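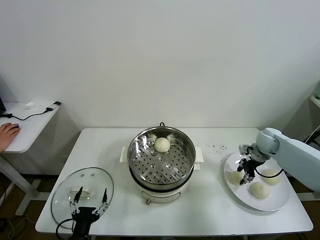 Kvido Malý
Data collection lead, Sernow

Bun day, part two. One in the steamer, three on the plate, and I'm hungry already.

The job this month is gathering examples for the steamer task. Move the buns, deal with the lid, start over. Each run is one example, and we want 60 good ones before we train anything. We're at 47!

Buns are so much harder than blocks (I said this in March and I'll keep saying it). They're round, they squish, and a grip that's fine on one leaves a dent in the next.

The glass lid is my other headache. You want the fingers wide open on either side of that white handle before you come down, and if you rush it you just shove the lid across the table. I threw out 3 runs for that.

Ľudovít Matoušek asked if we keep the clumsy ones. Some, yeah! If the arm misses, backs up and gets it on the second try, that stays in. I want the model to see a recovery.

Also started putting the plate down in a slightly different spot each time. Slower for me, but the last model fell apart when the plate moved an inch.

13 to go, then lunch. Not these buns.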